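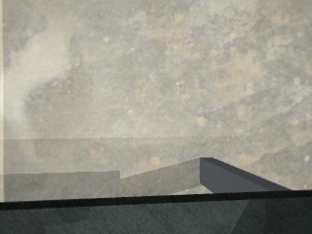 Render check, simulated view: stone texture, slate-grey bar, shadow edges.

Pre-release safety checklist, Huken simulator with Osine planner
Site: Duvville
Build: 1238
Date of check: Nov 13, 2021
Result: Conditional pass, two items open

Scope: simulation build only. The build may be used to generate plans for review. Plans from it must not be sent to a live controller until items 2.3 and 4.2 are closed.

Marks used: OK, OPEN, N/A. A comment is required for anything other than OK.

1. Configuration

1.1 Build number in the log matches the release sheet. OK
1.2 Planner and simulator read the same robot model file. OK
Comment: Previous release had two copies of the file with different joint limits. The second copy has been removed and the loader now stops if it finds one.
1.3 Network output to live controllers disabled. OK
Comment: Checked at the config file and again at the socket. Bevan Te Moana repeated the socket check from a second login.
1.4 Random seed written to the log at start. OK
1.5 Hardware stop circuit tested. N/A
Comment: No hardware in scope.

2. Rendering and perception

2.1 Surface texture loads at full resolution. OK
2.2 Small marks in the texture are not reported as obstacles. OK
Comment: The stone texture carries yellow and tan spots which the old blob filter picked up as objects. The new filter needs a depth step as well as a colour change. The round golden spot in the lower part of Fig. 1, inside the faint shadow, is a fair test of this — it is well defined and it has no height. No obstacle was reported there.
2.3 Shadow regions are not merged with solid bodies. OPEN
Comment: See notes under the second render.
2.4 Object mask is kept when a body is partly hidden. OK
Comment: The lower end of the bar goes behind the black band. The mask stops at the band and the tracker flags the body as partial. It must not guess the hidden length, and in this build it does not.

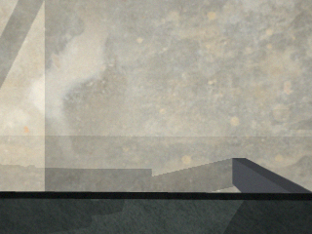
Amancay Espinoza
Perception Software Lead

Notes on 2.3. The sloped grey shape meets the dark angular block at its upper end. Its top edge is slightly stepped, and the mask follows those steps closely enough that the segmenter treats the two shapes as one body. The pale sliver of surface under the junction is lost when this happens, and the planner then sees a closed volume where there is free space.

The same fault can be brought on in the view used for Fig. 1, where the shadow edges are finely jagged. Raising the shadow map resolution by one setting clears the fault in both views but slows the render. Softening the edge in the shader is cheaper and has not been tried on this build.

The error is on the safe side for collision checking, in that it adds volume. It is not safe for grasp planning. A grasp point placed on the false part of the body has nothing behind it.

Action: Leandro Farías to test the shader change on the 52 stored views. Close only if every view gives separate masks.

3. Planning

3.1 Plan rejected if any link enters the table volume. OK
3.2 Plan rejected if the start state is in collision. OK
3.3 Speed limit applied after smoothing as well as before. OK
Comment: Added after the February review. Smoothing can shorten a segment and raise the joint speed above the limit set earlier in the chain.
3.4 Planner times out cleanly. OK
Comment: Timeout is 3 seconds. On timeout Osine returns an empty plan with an error code. It no longer returns the best partial path.
3.5 Partial bodies get the wider clearance margin. OK
Comment: Maximiliano Orellana asked for the margin to be set per body. Not required for this release, logged as a request.

4. Logging and recovery

4.1 Log survives a forced stop of the simulator. OK
4.2 Replay from log gives the same masks as the original run. OPEN
Comment: 7 views differ on replay, all along shadow boundaries. Likely the same cause as 2.3, but do not close the two together. Replay has to be run again on its own once the shader is changed.
4.3 Error messages name the module that raised them. OK
4.4 Old logs open in the current viewer. OK
Comment: Logs from the Cisternas branch open with a warning about the missing seed field. The warning can be dismissed.

Sign-off
Checked by: Amancay Espinoza
Second check, section 1: Bevan Te Moana
Release hold placed by: Telma Valdebenito
Hold applies to: live controller output, grasp planning module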